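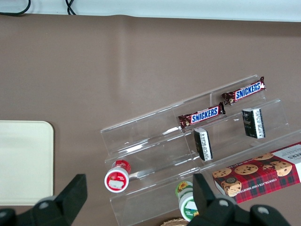
Figure 3. Clear tiered stand with two Snickers bars on the top tier and small upright boxes one tier below.

3.2 Display of packaged goods

The Worndale counter study compared how well shoppers could find wrapped snacks on stepped shelving. Each of the 26 sessions used the Derese layout, with confectionery placed highest. Clear shelves leave the wrapper in view - a point in their favour - but their edges catch the light.

12 shares · 5 comments

Sandwiches were rated separately, on whether the filling could be judged through the film.

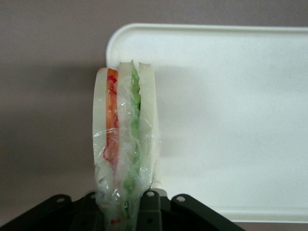 Figure 4. Film-wrapped sandwich held on edge, with tomato and lettuce layers visible.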